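Keep a decision log this quarter

Most teams at Provar can say what they decided last April. Far fewer can say why. A decision log fixes that, and it takes almost no time to keep.

Start a page for your team and add an entry whenever you make a choice that would be costly to undo. Write down the options you looked at, the one you picked, what you expect to happen, and how sure you are. Keep it under 10 lines. Do it before the result is known, or your memory will tidy things up for you.

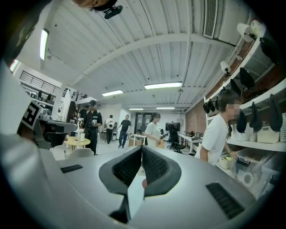 Fluorescent lights under the corrugated ceiling of an open workspace.

The Hillimura office has kept a log for 2 years. When the team there went back over its entries, the choices marked "very sure" had gone wrong about as often as the ones marked "fairly sure." They now ask for a second opinion on any purchase over $1,000, however confident the buyer is.

Set a date to review each entry when you write it. Three months suits most choices. At the review, compare what you expected with what happened, and judge the reasoning separately from the result. A sound choice can still turn out badly.

A blank template is in the Jironon shared folder, under Planning. Teams on the Declercq project should use their existing tracker and add a column for confidence.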